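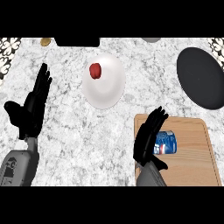 Large print settings on the classroom tablets

I support pupils with low vision in mainstream schools, mostly at Stestden, where I have 23 on my list this term. In December the school moved its reading work to Vamov, so I spent part of the holiday going through the display settings. These are my notes.

Vamov stores text size per device. If a pupil picks up a different tablet the setting is lost and the page opens at the default size. The fix is to sign in with a pupil profile and tick "keep display choices", found under Account and missing from the Display menu. It has to be ticked once for each profile.

Text goes up to 47 point. Above 36 the line length drops to three or four words in portrait, and most of my pupils lose their place on the return sweep. Landscape at 32 has worked better for all but two of them. Line spacing is tied to text size and can't be changed separately.

Contrast themes: yellow on black is fine. The "soft" theme puts mid grey on cream and I have switched it off. Pictures and diagrams ignore the theme altogether, so a white diagram on a black page is a glare problem. For those I still print on matt paper.

Scanned books are the weak point. The library has 1,454 titles and the older ones are page images, which enlarge but don't reflow. I run these through Fistex first and check the result by hand. It handles plain paragraphs well and tables badly. Poetry comes out as one block.

The Gunnlaugsson stands hold the tablet at a steeper angle than the old ones, and that has done more for posture than any setting. The clamp needs a desk edge thinner than the ones in the science room, where I use a sloped board.

Still to test: speech with the text tracking turned on, and whether the bookmarks survive an update.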